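Speaker Notes: Fundmont Student Automation Project
Session 4, Household Sorting

Opening (60 seconds)
Good afternoon. On behalf of the Fundmont program, I will report on the sorting unit completed by our students in November. The assignment, known as Samlow, asks each team to handle soft household goods with paired grippers.

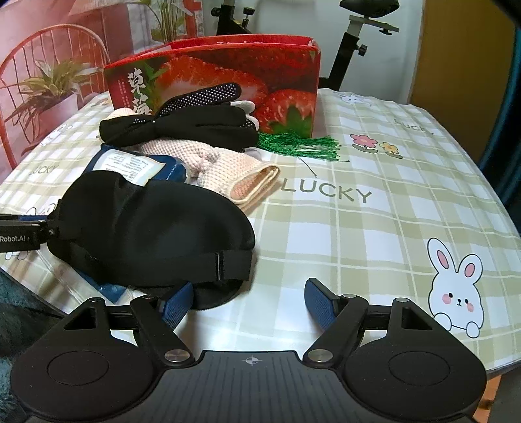 Hand-held grippers at a mixed pile, with the eye mask in front.

Pause before continuing.

Soft goods were selected by the faculty. Rigid blocks had been used in the previous unit, and students reported that fabric required far more attention to grip position. Teams keep a written log of every attempt. The combined log now holds some 3000 entries, of which 599 have been reviewed by a second student.

Next point: working with a box.

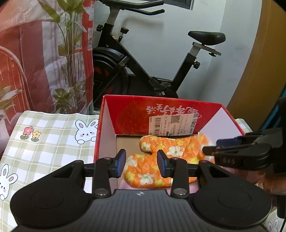
Box tasks are graded separately from table tasks. The walls limit the angle of approach, and partners must agree in advance on which of them moves first. The Virka handbook, issued to all teams, sets out the spoken signals to be used.

Remind the audience that the Shin workshop remains open to enrolled students until the end of the term.

Take questions. Refer inquiries on grading to the program office.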